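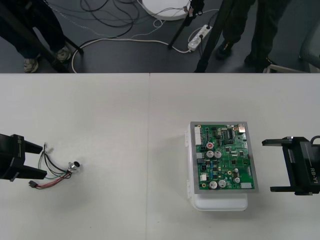 A gripper is the part of a robot arm that does the holding. At the Skenwood open day in June, two robot arms were shown working at one table, and visitors could stand close by and watch. Each arm ends in a gripper with two straight black fingers. The fingers of one point right and the fingers of the other point left, so the objects on the table lie between them. One object is a bundle of thin wires in black, green, red and white, joined at one end to a small round metal part. The other is a green circuit board on a flat metal plate. This page explains what the arms have to do with objects like these, and why the work is harder than it looks.

Print this page | E-mail this page

What is a robot arm?

A robot arm is a chain of stiff pieces joined by moving joints. Your own arm is built in a similar way. It has a shoulder, an elbow and a wrist, and each one lets the arm bend or turn in certain directions. In a robot, every joint has a motor. A computer tells each motor how far to turn.

To move the gripper to one place on the table, several motors must turn together. If one turns too far, the gripper ends up in the wrong place. The computer checks the angle of each joint many times a second and corrects small errors before they grow.

How does a gripper hold things?

Your hand has four fingers and a thumb. A simple gripper has two fingers that slide towards each other and away again. When they are apart, the gripper is open. When they press on an object from both sides, it is held by friction. Friction is the force that stops surfaces sliding past each other. You use it when you pick up a pencil.

The amount of squeeze matters. Too little and the object slips. Too much and it may be bent or cracked. Dorian Tessier, who ran the Saturday demonstration, set the squeeze to 20 newtons for the first test. A newton is the unit used for force. An apple resting on your hand presses down with a force of around one newton.

Hard things and floppy things

A circuit board is stiff. If you lift one side, the rest comes with it and the shape stays the same. The robot's computer can store that shape and use it again each time. The board still needs care, as small parts stand up from its surface and should not be used as handles. The green board on the table has silver capacitors of several sizes. A capacitor stores a small amount of electricity and gives it back when the circuit needs it. A good place to hold a board is by its edges, or by the plate it is fixed to.

Wires are different. They bend when touched and they do not always bend the same way twice. If you put a bundle of wires down, pick it up and put it down again, it will have a new shape. A stored shape is therefore not much use, and the robot has to look at the bundle afresh each time.

A group of wires made up to fit one machine is called a wiring harness. The wires carry electricity between the parts of the machine. The colours help people tell them apart. Many harnesses have a connector, a part which plugs into another part of the machine so that the wires meet the right contacts.

Why use two arms?

Try doing up a zip with one hand. It can sometimes be done, but the cloth moves about. With two hands, one keeps the cloth still and the other pulls. Robots have the same problem. In many wiring jobs, one gripper holds the board and the other brings the connector to it.

Two arms also bring a new difficulty. They share the same space, so each one must keep clear of the other. The computer plans both movements together. If the plan would bring the arms too close, one arm waits.

What the tests measured

The Skenwood team keeps a record of its practice runs. In one set of 500 attempts to pick up a harness, 228 ended with the harness held by the wires and 199 with it held by the connector. The rest were missed picks. Holding the connector is more useful, as it can then be pushed straight into its socket. A harness held by the wires usually has to be put down and picked up again.

Baiba Mägi, who looks after the test records, was asked by one class why missed picks are written down. Her answer was that a missed pick shows where the computer's measurement was wrong. The position of the gripper and the position of the harness are both saved, and the difference between them is studied later.

Try it at home

You need a piece of string, a ruler and two clothes pegs. Lay the string on a table in a loose curl. Hold one peg in each hand and use only the pegs.

First, pick up the ruler by its two ends and turn it over. Next, pick up the string by its two ends and lay it out straight. Then try to tie one knot. Write down how long each job took. Do all three again with one peg and compare the times.

Words to know

Circuit board: a flat board that holds electrical parts and joins them together.
Friction: the force that stops surfaces sliding past each other.
Joint: a place where a robot arm can bend or turn.
Newton: the unit of force.
Wiring harness: a group of wires made up to fit one machine.

20 shares | 3 comments

Print this page | E-mail this page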